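Reusing cups for seed starting – paper or plastic?
Posted in Vegetables & Herbs

Barrios48
I want to start my own tomatoes and peppers this year and I'm so excited I can hardly stand it! The seed trays at the store are 71 cents a cell once you add the dome, so I'd like to use drinking cups. Do I go with paper or plastic, how big, and when do I start? Last frost here is usually in early May. I have one south window and a cheap shop light.

3 replies

clistano_gardens
Oh, you are going to love this. I've grown nearly everything from cups for years and I still run downstairs in the morning to see what came up.

Plastic cups
My pick for tomatoes. Frosted ones let you see a bit of the root color through the side, and they rinse out and last for several seasons. Melt or drill three or four holes in the bottom – don't try to punch them cold, they split. Check for a seam down the side too, that's where mine crack first.
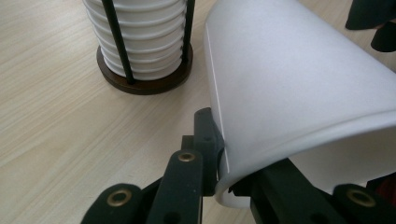
Paper cups
Great for peppers, basil and anything you'll plant out small. Poke the holes with a pencil. They get soft after five or six weeks, so set them snugly in a tray and water from below. Peel the cup off before planting, even if the package says it breaks down. I dug up a whole one in September!
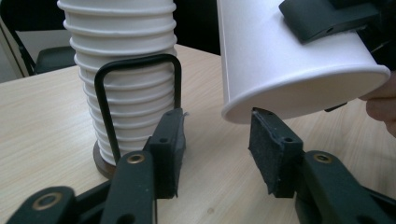
Timing
Peppers eight to ten weeks before last frost, tomatoes six to eight. So for you that's early March for peppers and the middle of March for tomatoes. Keep the shop light two or three inches above the leaves and leave it on 14 hours or so. The window alone will give you long floppy stems.

Oltier_Ridge
Paper worked fine for me. Use real seed mix, not garden dirt.

stutinance
Agree with most of the first reply, but I'd bury tomato stems deeper when you move them up. Fill the cup only halfway when you sow, then add mix as the seedling grows, right up to the first leaves. You get a ton of extra roots and never have to repot! Doesn't work with peppers the same way, just fill those cups to start with.

Also write the variety on the cup with a paint pen. Regular marker fades under the light and you'll have 48 mystery plants by April.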